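Two weeks with the marble tables

We finally finished moving the shared tables at Prideck, and as I did most of the measuring I said I would write something up. It is mainly for the people on the upper level who asked why it took so long, and for anyone else fitting out a big open room without much money.

The room is one tall space with beams across a white ceiling. Sound and light both travel a long way in it, and that has decided most of what we did with the furniture.

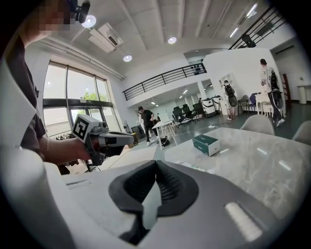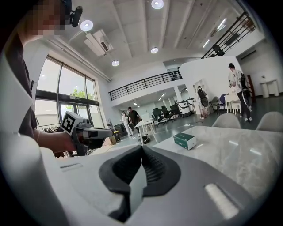
The tables came first. We wanted something pale so the room would not feel heavy, and the plain white ones we had before showed every pen mark. The grey marble pattern hides pen and crumbs well. It does not hide tea. A ring left overnight is still visible in the morning from certain angles, so there is now a cloth in the kitchen drawer and it should be used.

I looked at a few suppliers. Drurkard had the best price but could only deliver to the kerb, and our front door is up two steps. Gitier would bring them inside and take the old ones away. Their quote was £2,916 for the lot, including chairs, against a budget of £2,000. We got it down by keeping our own desks and dropping the matching side units, which were ugly in any case. Anything that was going to live in the side units is still in boxes under the stairs.

The chairs are light grey and upholstered, with rounded backs. I was against pale fabric in a place where people eat lunch, and I was outvoted. So far they have been all right. They are comfortable for an hour or so and then your lower back starts to notice. For a long afternoon I still go and find one of the old desk chairs.

Spacing was the slow part. I had read that you want 112 cm behind a chair if people are going to walk past while somebody is sitting in it. We tried less and it was a nuisance, with bags getting kicked and people saying sorry all day. We put it back to 112 and lost one table, now stored upstairs. If anyone wants it, say so before May.

Very little lives on the tables. Tissues are fine. Mugs go back to the kitchen and chargers go home with whoever brought them. I did try a small tray for pens, but it filled up with receipts and dead batteries inside a week, so I took it away again.

I would still like to do something about the echo. Chantharasri, the café round the corner, has felt panels on its back wall and you can hold a conversation in there at noon without raising your voice. I asked where they got them and was given a phone number, which I have rung twice with no answer. Curtains would be cheaper, but I don't want to lose any daylight.

The ceiling lights are another matter. They reflect in the table tops, and if you sit at the wrong angle you get a bright spot beside your notebook. Moving your chair along a little fixes it. I have asked whether they can be dimmed, and the answer was that the electrician would have to look.

Next job is the boxes under the stairs. I plan to start on Monday morning, and anything without a name on it by then will be going to the charity shop.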